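Fitted sheet keeps coming off one corner of the mattress

Posted in Home & Laundry > Bedding

Yakubu Idahosa
The mattress is a Vorninach, 12 inches deep, and it sits against a wall on its long side. I bought a cotton fitted sheet from Closov in October. The label says it fits mattresses "up to 12 in." It went on without trouble when new. After several washes the back corner at the foot end comes off most nights. The other corners hold. I wash warm and tumble dry on the cotton setting. Is the elastic worn out, or has the fabric shrunk? I would prefer not to buy another set if this can be fixed. Sheet straps are an option but I cannot easily reach the wall side.

3 replies

Adach
Probably shrinkage. Cotton can lose several percent of its length in the first few hot dryer cycles, and a sheet rated for exactly your mattress depth has no slack to lose. Check it as follows.

Lay the sheet flat and measure the pocket from the corner seam down to the elastic. For a 12 inch mattress you want the pocket deeper than the mattress, so that the hem turns under the bottom edge. If the pocket now measures less than 12, the fabric has shrunk and new elastic will not help.

If the pocket is still deep enough, stretch a short length of the elastic and let go. It should return to its starting length right away. If it stays wavy or you hear crackling, the rubber has broken down from dryer heat. Replacing it is a simple sewing job: open the casing at the corner, pin the new elastic to the old, pull it through, stitch both ends.

Also check the orientation. On most queen and king sizes the long and short sides differ, and a sheet turned the wrong way will hold at some corners and slip at others.

kuett_fan
just buy deep pocket ones. I have Kütt and never had a problem

Marsh Lane
Agree with Adach on measuring first. Two additions.

Put the wall side on first. Pull the bed out far enough to get an arm behind it, seat both back corners fully under the mattress, then do the front ones. If you finish at the wall you end up pulling the last corner over the top edge only, and it works loose when someone turns over.

Switch to low heat and take the sheet out slightly damp. Pull it lengthwise and crosswise by hand before it dries completely. That recovers part of the lost length, though not all of it, and it also takes out the worst of the creasing.
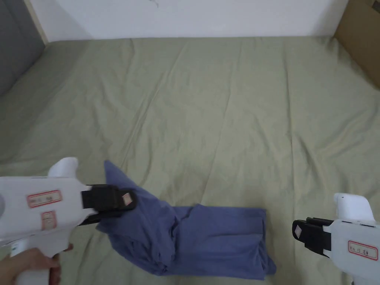

For straps, use the kind that run diagonally under the whole corner, with a clip on each side of it. You can attach them with the mattress tipped up on its front edge, so reaching the wall side is less of a problem than you expect. Clip onto the hem and keep the teeth off the single layer of fabric, where they will tear it. Check the tension again after the next wash.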